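Subject: Re: [arm-users] Stoltora table-clearing package, anyone bought it? 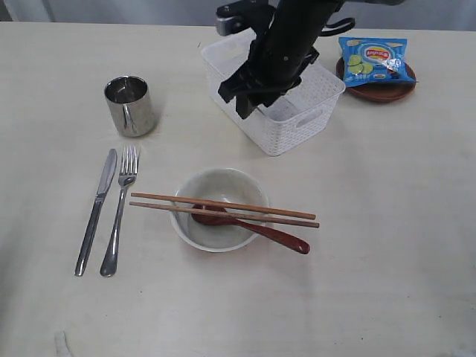

I've now had the Stoltora kit on a bench for most of July, so I can answer at least part of this. Short version: I would not pay the list price, and I'd want three things in writing before I paid the discounted one.

The original question, for those who joined after it went out:

> Our dining hall is being pitched the Stoltora package by Fagerlund.
> The quote is for one arm, the parallel gripper, the mounting
> hardware and what they call a "tableware skill library." They say
> it handles mixed place settings out of the box. The rep in
> Jallaritz was very confident. We have no robotics staff, just me
> and a maintenance guy two mornings a week. Is it as easy as they
> say? And is the support plan worth it? It's $2000 a year on top
> and I can't work out what it covers.

Taking the easy part first. The arm is fine. It mounted without a fight, it holds position, and I have no complaint about the cabling once I gave it enough slack. If you only want an arm with a two-finger gripper, there are worse ones.

The skill library is where I get grumpy. "Mixed place settings" is a generous phrase. Read the appendix and the supported list comes to 11 item types, and that counts the teaspoon and the tablespoon separately. My test table has a steel cup, a knife and fork side by side, a bowl with chopsticks laid across it and a spoon underneath them, a plate with a bag of chips on it, and a white plastic basket. I don't think that's exotic. It's a lunch. Chopsticks aren't on the list at all, and neither is any kind of soft packaging. The appendix says unlisted items "may be added through site teaching," and site teaching is billed by the day.

Then there's stacking. A spoon under chopsticks means something has to come off first, and I can't find one sentence in the manual about order. I asked Fagerlund. The reply was that the planner "resolves common overlaps." I asked which ones are common. That was 5 weeks ago.

Shiny metal is my other worry. The demo video they send everybody uses matte gray plates and what looks to me like plastic cutlery. Ask them to run it with your own forks, under your own lights, while you stand there. If they say the room has to be set up specially, put that cost into the quote too.

On the support plan: as far as I can tell it covers software updates and a phone line. Gripper pads are extra. So is a visit, unless you are near Jallaritz or Oltska. For a place with no robotics staff the visit is the thing you'd need, so I'd push hard on that line.

What I'd get in writing:

- the full list of item types, with chopsticks and wrappers either in or out
- a success rate on your tableware, measured in your hall, and what happens to the money if they miss it
- who pays for site teaching in the first year

I'm keeping ours until the loan period runs out and I'll post numbers when I have enough runs to mean something. If anyone here is running the older library version, I'd like to compare notes on bowls. Off list is fine.

> Also, does it need a dedicated PC?

Yes. It's not in the quote.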